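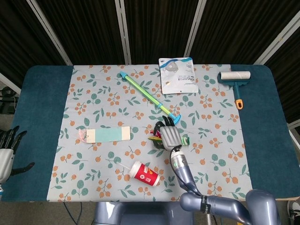
五月,染缸记录,第277页

早上九点到工作室,先看缸,再烧水,最后才写字。我用中文写这一本,是因为Ruoxi和Kwok-wai也要看。如果有词用错,请直接在旁边改,用铅笔。上次Ruoxi把我的“还元”改成“还原”,我很感谢,从那以后没有再写错。

大缸的情况

打开盖子以后,表面有一层铜色的膜,中间的泡沫(我们叫它“花”)比前天小,颜色也比较灰。前天的花是深蓝紫色的,用勺子推开,很快会合起来。今天推开以后,要等比较久才合。闻起来不臭,但是也没有那种甜的、有一点像湿干草的味道。我用白色的瓷勺舀了一点液体,对着窗户看,是黄绿色,但是绿多黄少。Kwok-wai说过,健康的缸应该像淡茶加一点绿,今天的更像芹菜汁。

我的判断是缸有一点饿,也有一点冷。昨天夜里窗户没有完全关好,靠墙那一边的缸壁摸起来是凉的。还原菌不喜欢冷,这一点书上写得很清楚,我自己也吃过亏。去年冬天我以为颜色变浅是靛蓝不够,一直加靛泥,结果缸底沉了厚厚的一层,颜色还是浅。后来才明白,加进去的靛蓝没有被还原,只是沉在下面睡觉。所以今天我先不加靛蓝。

酸碱度用Clunik的笔测了一次,又用试纸测了一次。两个结果不一样。笔的读数偏低,试纸的颜色在我们平常接受的范围的中间。我比较相信试纸。那支笔的探头上次用完以后没有放回保存液里,是干着放在抽屉里的,这是我的错,不是别人的错。已经把它泡上了,明天再校准一次。如果还是不稳定,就要问Ruoxi要不要买新的探头。在这之前,请大家只写试纸的结果,并且在后面写“试纸”两个字,这样以后查的时候不会混在一起。

上午做的事

把加热毯重新围好,接口朝外。原来接口朝墙,每次要拔插头都要把手伸到后面去,很不方便,也容易碰到管子。

煮了麦麸水。麦麸用的是小袋里剩下的,煮到变稠,放凉到手可以放进去的温度,然后过一遍粗布,再慢慢倒进缸里。倒的时候让它沿着缸壁流下去,不要从高的地方冲下去,因为冲下去会带进很多空气。倒完以后用长木棒沿着一个方向搅,搅出一个漩涡,再在中间停一下,反方向轻轻带一下,让花集中在中间。我现在做这个动作还是不够好看,Kwok-wai做的时候水面几乎没有声音,我做的时候像在洗菜。

石灰今天没有加。本来写在计划里,但是试纸的结果没有说要加,我就没有加。以前我有一个坏习惯,计划里写了什么就一定要做完,觉得不做就是懒。现在觉得对着缸的时候,计划只是参考。

搅完以后盖上盖子,等到下午。

讨论:为什么同一缸布会有两种蓝

上星期那批棉布,同一缸、同样的次数、同一个人做,但是晾干以后有两种蓝,一种偏红,一种偏绿。Ruoxi觉得是漂洗的问题,我觉得是布本身的问题,Kwok-wai没有说话,只是把布翻过来看了背面。

今天上午等缸的时候,我把那批布的记录重新读了一遍。发现布不是同一次买的。偏绿的那些是从Stundance来的新布,偏红的是仓库里原来的旧布。旧布在去年已经精练过,新布是我们自己精练的。我查了精练的那一天,水用的是热水器的水,而且时间比较短,因为那天下午有参观的人来,我们急着把锅空出来。

如果精练不够,布里面还有蜡和浆料,染液进去就不均匀,表面的靛蓝多,里面的少。洗的时候表面的掉了,看起来颜色就比较薄,底色的黄会透出来,黄加蓝就偏绿。这是我的想法,我觉得有道理,但是只有想法不够。

所以想做一个小的对照。从新布和旧布上各剪几条,再把一部分新布重新精练一次,时间给足。三种布条放在同一个架子上,同时下缸,同时出来,同时氧化,同时漂洗。Ruoxi提醒我,剪布条的时候要在边上剪不同的缺口做记号,不要用笔写,因为笔写的字下缸以后就看不清了。新布不剪缺口,旧布剪一个缺口,重新精练的剪两个缺口。

Ruoxi还说,布条的宽度最好一样,不然窄的那一条边多,边上吸得快,比较的时候会骗人。这个我没有想到。

称重

今天要进缸的布,干重749克,包括对照用的布条。称的时候天平放在靠里面的台子上,因为靠门的台子有风,数字一直跳。称之前先归零,称之后再归零看一次,如果第二次不是零,就重新称。这一步有同事觉得太慢,我还是建议保留。

布称好以后放进温水里泡,要完全泡透。判断的方法很简单,把布提起来,看有没有颜色比较浅的地方,如果有,那里面还有空气。棉布看起来很快就湿了,其实折起来的地方常常是干的,要用手一段一段地捏过去。泡好以后拧到不滴水,再打开,抖一下。拧完不打开就下缸的话,折痕会留在布上,以后怎么染都在。

下午,下缸

下午两点打开盖子。花比早上大了,颜色也回来了一点,推开以后合得比较快。用瓷勺看,液体变黄了。我很高兴,但是还不敢说它已经好了,可能只是温度上来了。先把花捞出来放在碗里,染完再还给它。

第一浸。慢慢下,布在水面下面打开,手一直在液体里,不要把手拿出来再放进去,每一次拿出来都会带进空气。在下面轻轻地移动,不要碰到缸底。到时间以后,在水面下面先把布收拢,靠着缸壁挤一下,再提起来。提起来的时候布是黄绿色的,然后从边上开始变,先是绿,再是一种很难说的青,最后是蓝。我看过很多次了,每次还是会站在那里看,忘记应该马上把布翻面。

翻面这一点要写清楚。如果布挂着不动,外面的一面先氧化,里面贴着的地方晚很多,就会有印子。挂上去以后要把贴在一起的地方拉开。我和Ruoxi一人拉一边,比较快。

第二浸以后,布条已经可以看出差别。旧布最深。没有重新精练的新布,中间有一些浅的小点,像下过很小的雨。重新精练的新布没有小点,深度在两者的中间。湿的时候看颜色是不准的,所以这里只写小点有没有,不写深浅的结论。

第三浸以后停下。缸的颜色又开始偏绿,说明它累了。Kwok-wai的规矩是,看到偏绿就停,不要想着再来一次。一共做了3浸。原来计划多做几次,剩下的明天继续,前提是明天早上花好看。

漂洗和酸洗

先用清水洗到水里没有很多蓝色,再放进很淡的醋水里,最后再用清水。醋的量按照墙上的表,没有改。有一点想问:醋水用完以后是不是可以留到第二天?我今天倒掉了,因为它已经有颜色,也不知道还酸不酸。如果以后想省,可以也用试纸看一下。

布条用小夹子夹在线上晾,不要晒太阳。大块的布搭在竹竿上,两边留一样长,不然重的一边会把布拉变形。

Mabula那边的样布

Mabula项目要的是很浅的蓝,他们叫“水浅葱”,我查了字典,中文里好像也有人这样说,但是Ruoxi觉得客人看不懂,建议在标签上写“淡水蓝”。名字我没有意见,颜色我有一点担心。

浅色比深色难。深色的时候,一次不均匀,后面几次可以盖住。浅色只有一次或者两次的机会,手慢一点就看得出来。而且用强的缸快快地染出来的浅色,和用弱的缸慢慢染出来的浅色,晾干以后不一样。快快染的那种,颜色浮在上面,洗几次就发白,白得不好看。慢慢染的那种,虽然一开始看着差不多,洗过以后还是干净的。

所以我建议Mabula的样布不要用大缸,用墙角那个小的老缸。那个缸已经很弱,我们本来想过要倒掉。Kwok-wai不同意倒,他说老缸有老缸的用处。我现在同意他。用老缸做浅色,可能要浸很多次,每次只深一点点,但是可以随时停。

样布做2块,一块交给他们,一块留在我们自己的本子里,贴在背面,写上缸的情况和天气。以前有一次只做了一块就交出去,后来客人说要一样的,我们没有东西可以对,只能靠记忆。蓝色是不能靠记忆的,我试过,心里记的总是比真的深。

小事情

称石灰和靛粉的时候,请戴口罩,而且先把窗关上,称完再开。手套也要,石灰对手很不好,我的手指到现在还有一点裂。

缸边的木板请不要放杯子。茶杯也不可以。上次有人喝了一口才发现杯子边上是蓝的。没有事,但是样子不好看,牙齿蓝了一个下午。

Nullmont来的送货单放在哪里了?我找了两个抽屉都没有。单子上应该有那袋麦麸的生产批次,如果麦麸换了,我想在这里记一下,因为煮出来的味道和以前的不太一样,更像烤过的。

长木棒的下端有一点起毛,会勾布。下缸之前要用砂纸磨一下,再用热水烫过。今天没有时间磨,所以搅完就拿出来了,没有放在缸里。

水管下面的桶请每天倒一次。

傍晚再看缸

五点半,把花还回去,又搅了一次,手法比早上好一点。没有再喂。盖上盖子,盖子上面压了旧毯子,窗户检查过两遍,都关好了。加热毯开在低的一档。

布条已经半干。我忍不住去看了,重新精练的那一组,颜色好像开始往旧布那边靠,偏绿没有那么明显。但是傍晚的光本来就偏黄,在这个光下面什么都不好判断。等明天上午,拿到北边的窗下面,三组放在一起,让Ruoxi先看,不告诉她哪一个是哪一个(缺口那一边我会用纸盖住)。她的眼睛比我准,而且她一开始不同意我的想法,所以她看比较公平。

如果她也觉得是精练的问题,那么仓库里Stundance的那些布要全部重新煮一遍。锅只有一个,要排时间。Kwok-wai下午已经在问谁来煮了,我说我来,但是需要有人帮我提水。

明天要做:校准Clunik的笔;磨木棒;看花;布条对比;给老缸喂一点点麦麸水,不要多;再找一次送货单。

Ruoxi用铅笔补充:漂洗那一天我用的也是热水器的水,请把这一条也写进去,不要只怪精练。

好,已经写进去了。下一次对照要加一组,同样的布,用冷水漂洗,缺口剪三个。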